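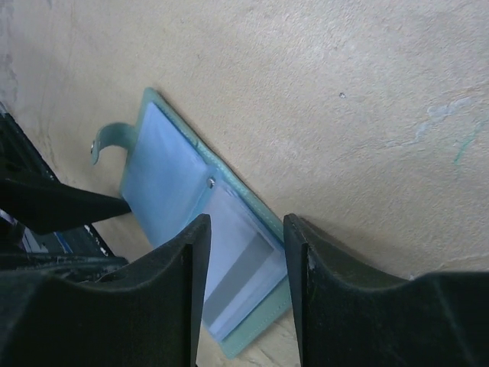 Day one of the great wallet experiment. I've been told by three different people that a card holder with clear sleeves will change my life, and I'd like it on record that I doubt it. The pitch is that you see every card at once. What you see is a gray card through frosted plastic with its edges gone soft, and that's the one I know is in there. Ask me to tell it apart from a library card at a register with a line behind me.

For context, my old system was a rubber band. It cost nothing and I never once had to flip through pages to buy gas.

This one is sold under the name Kosdale. The listing said room for 60 cards. Who has 60 cards? I emptied every drawer and coat pocket in the house on Saturday, 4/1/23, no joke intended, and most of the pile was junk. Expired gym, expired dentist, a Netero points card with a balance I could spend on maybe half a sandwich.

So I sorted. Cards I've used in the last month: 4. Cards I might use: 3. Cards I was keeping out of guilt: a much bigger stack, now in the trash.

And yes, I see the argument coming. "The wallet made you clean out your cards." No, the trash can did that. The wallet sat there open with its strap curled up.

About that strap. It has a snap. Snaps are fine on day one. My last snap anything was a Brillance coin purse and it held for two months, then it opened whenever it felt like it, mostly in parking lots.

Si-woo Ma replied to say hers has lasted years and I'm "storing it wrong." I didn't know there was a way to store a wallet. Mine goes in a pocket. If there's a class, send me the link.

Someone else asked if it's real leather. I wouldn't bet on it at that price. The stitching along the edge is neat, I'll give them that. Color is a pale aqua, which I picked because it was cheaper than black – still don't understand why.

Also asked: why not get the Kubíček one instead. Because it costs four times as much and as far as I can tell it does the same thing, which is hold cards.

My real worry is the sleeves. Clear plastic goes cloudy, sticks to the print on the cards, then splits at the corner. I've owned photo albums. I know how this goes.

Plan is to carry it through the end of April and see. If I can get the grocery card out faster than I could with the rubber band, I'll say so here. The rubber band is in the kitchen drawer – not throwing it out yet.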